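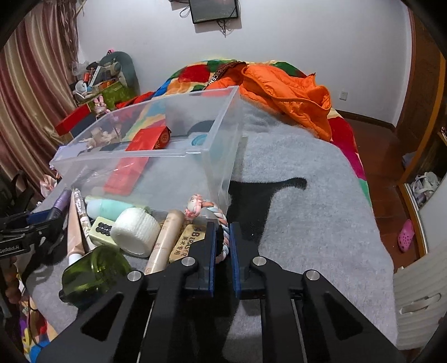
Weekend Playroom Helper Wanted at Flindov

We're a small, cheerful pet boarding house looking for a kind person to keep our dogs company on Saturdays and Sundays, mostly with rope toys, belly rubs and a good long wander around the yard – rain or shine, I'm afraid! You'd work 33 weekends a year, and we happily work around school and family plans. No experience needed, but you should be comfortable with big dogs who lean on you and with a fair amount of laundry.

To apply, send a few friendly lines about yourself to Qianru Li at the front desk by 14th June.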